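Hornwood Clothing Drive: Sorting and Folding at Home
November 25, 2018

Every fall the families on Hornwood Street empty their closets and fold everything before it goes to the church hall. This year the drive took in 483 pieces from 17 households. Most of the folding was done in bedrooms, on whatever bed was free. These are notes from the houses that took part.

The bedroom

Beds work better than tables for this. They are wide, they are the right height for most people, and nothing slides off. Finished piles go along one side and the rest stays open for the next piece. Imani Szabo asked everyone to keep dark clothes together.

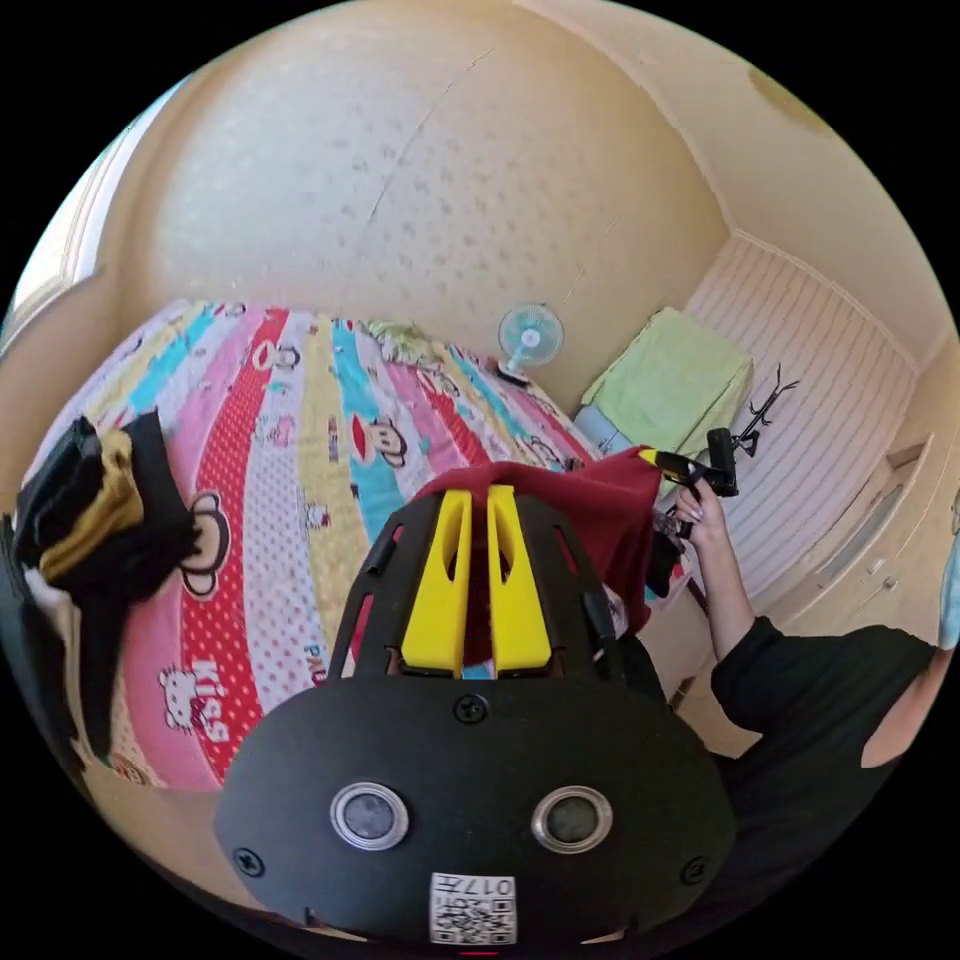
Dark red cloth held up above the bed, with folded black clothes and one mustard-yellow item already in a pile. The striped bedspread has monkey faces on it and the word "Kiss" on a red band.

Folding order

Shirts were done first, then pants, then anything large. Sheets and tablecloths were left for the end and folded by two people. Demetrius Fitzsimmons folds in thirds and Kenji Szabo folds in half twice. Both were accepted.

Bags and labels

Each bag got a paper tag with the size and the type of clothing. Some 200 pieces were children's sizes and went out first. Anything with a stain or a missing button went into a separate bag for Paloma Fitzsimmons, who does the mending.

Drop-off is at the side door of the hall. The next drive is in April. Please wash everything before you bring it and leave hangers at home.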